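Talk notes: Washing Wool Without Ruining It
Saturday session, upstairs room at Grusavdale
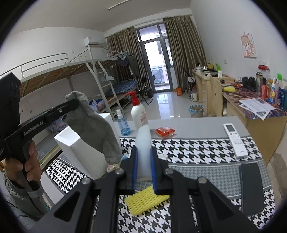 OK, hi everybody! Say who I am, say thanks to Şükran Ekinci for setting up the chairs. Phones off please (mine too, check it).

Start with the sweater story. I felted my dad's good cardigan when I was 10 and hid it behind the piano for a whole winter. Hold up the cardigan. It would fit a cat now. Wait for the laugh, move on.

Main point, say it slowly: hot water by itself isn't the big villain. It's heat plus rubbing plus a sudden change in temperature. You can soak wool in pretty warm water if you leave it alone, and most people can't leave it alone! I poke at mine constantly.

Soap next. Small squirt, no fabric softener, don't let anyone drag me into the shampoo argument. Taner Coşkun will try. Tell him we can fight about it at the break.

Drying: roll it in a towel, stand on the towel, then lay it flat. Do the demo in socks. Ask who still hangs theirs on the line (hands up, be nice).

Moths, if there's time. Freezer bag, 6 days, take it out, shake it outside. Skip cedar unless somebody asks.

Questions. Repeat each one out loud so the back row hears it. Then tea, and return the blue basin to Kaan Ağca before he leaves.

Related talks
Darning for Impatient People
What to Do With Old Blankets
Reading Care Labels

We use cookies to keep this site working. Accept | Settings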